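The Long Life of a Black Shirt

In Zurberg, a town of 3815 people, the repair shop opens at nine in the morning, and by half past there is already a line on the stairs. Most of the people bring clothes. I went there in May with a shirt of my own, bought cheap and worn for two summers, and I was a little ashamed of it.

The shop is called Yule. It began in the back of a bakery and moved to the old school on Nirel Street when the flour became a problem for the wool. Last year it took in nearly 900 pieces, and 600 of them went home mended. The others became patches, or stuffing for cushions.

Black is the hardest color, the menders told me. Two black threads from the same store can look equal under a lamp and quite different at the window. So they keep a drawer only for black, and they choose the thread by daylight – in winter this means before three o'clock.

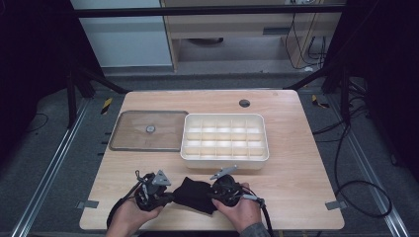 My shirt had a hole under the arm, and the repair cost less than my lunch. They asked me to wash it cold and to dry it flat. I did this for a month, then I forgot, and the seam is still good. Next week I will bring them the gray trousers.

Fluluvby Magazine | Contact | © All rights reserved | Back to top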